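About Tivus

Tivus gathers examples for robots that learn by being shown. We are based in Brordale, and we have 14 people on staff. Most of them spend the working day operating arms, and the rest check what the operators record, look after the equipment or write instructions for the next set of tasks.

Our customers build learning systems. They come to us when they need a large number of recordings of a task done by hand, through a robot, in rooms that look like the ones people live in. We don't build the learning systems ourselves and we don't sell robots. What leaves our building is recorded work, sorted and checked, with notes attached.

How we started

The company began in a rented unit behind a furniture warehouse, with one pair of arms and a kitchen table. The first paid job was clearing dishes. We delivered 900 recordings, and the customer sent back a long list of complaints, nearly all of them fair. Plates had been set out the same way too many times. Some recordings started before the operator was ready and some stopped before the last cup was down. We did a good part of the job over again, and the rules we wrote during that second pass are still the first pages of our operator handbook.

We moved to the present building the following March. It has 6 rooms for recording, furnished as kitchens, bedrooms, a laundry area and a small office. Furniture gets moved between them regularly, and bedding, dishes and clothes are changed on a schedule kept by the floor lead.

What we record

Household work makes up most of our orders. Clothing is the largest part of that, and it is also the part where new operators need the most time. A cup has the same shape each time it is picked up. A shirt doesn't. It can be inside out, have one sleeve tucked under, or slide off to one side when it is lifted. Operators learn to slow down at the shoulders and collar, where a small error early on makes the rest of the job harder.

Hangers are their own category in our task list, which we call the Sepp list after the street our first unit was on. It covers putting a garment on a hanger, taking it off, moving it to a rail, and straightening it once it is hung. Each entry gives a starting arrangement, an end condition and the things that may be varied. Shirts are worked on over a bed, a table or a chair, depending on the order. 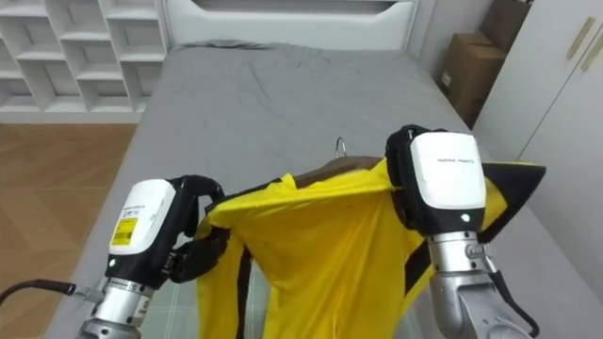

Tivus Recording Team

A bedroom task such as a shirt on a hanger uses both arms. One gripper at each shoulder keeps the garment and the hanger together, and the operator has to think about both sides at once. People who are strongly right-handed often find this awkward for the first couple of weeks. We start them on towels and pillowcases and bring in collars later.

Color and fabric are varied on purpose. We keep bright garments, dark ones, plain ones and patterned ones, and we rotate what they are laid on. If every shirt in a set were white and every sheet gray, the system trained on it could have trouble in somebody's real bedroom. The same goes for what else is in the room. Shelves, boxes and wardrobes stay where they are during a session unless the order says to clear them.

How a session runs

Sessions begin at 8:30 a.m. and 1 p.m. The operator reads the task card, sets out the items, checks that both arms respond and does a practice run that is not kept. After that each attempt is recorded from start to finish. Items are put back in a new arrangement between attempts.

Operators mark each attempt as complete, partial or failed. Failed attempts are kept. Customers ask for them more often than we expected when we started, especially ones where the garment slips and the operator recovers it. A recovery is marked separately so it can be found later.

Every recording is then looked at by 2 reviewers, neither of whom made it. If they disagree about the mark, the floor lead decides and writes down the reason. The tool we use for this is called Dreten. We wrote it in house, and it is plain to look at, but it lets a reviewer step through an attempt and leave a note at the exact moment something went wrong.

Working here

We hire operators from all kinds of jobs. Patience and steady hands matter more to us than a technical background. Former seamstresses, line cooks and warehouse packers have all done well. Training is paid. Operators take a break away from the controls every hour, and we don't pay by the attempt, as that leads to rushed work.

Open positions are listed on the Jobs page. If nothing is listed, you can still send a short note through the contact form and we will keep it on file.

Working with us

Orders start with a call and a small sample set. We ask what the robot is supposed to do, in what kind of room, and with which objects. We then record the sample, send it over and wait for comments before agreeing on the full amount. Customers are welcome to visit during a session by arrangement. Please use the side entrance, as the front door is for deliveries.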